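Gekness Stainless Steel Kitchen Cleaner

A ready-to-use spray for sinks, counters, range hoods and appliance doors. It lifts grease and water spots and leaves no oily film. Safe on brushed and polished steel. Do not use on aluminum or painted trim.

Spray onto a soft cloth, wipe with the grain, then buff with a dry side. For heavy grease, leave on for 2 minutes before wiping.

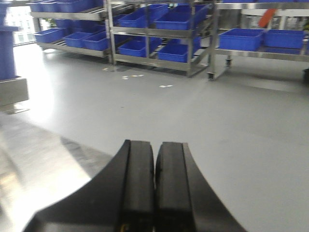
Sizes and ordering

Sold singly or in cases of 8. A refill jug is stocked at the Muddale warehouse and ships on Thursday. Orders over $100 ship free within Plitusville.

Store upright, away from heat. Keep out of reach of children. Made by Rawat Supply.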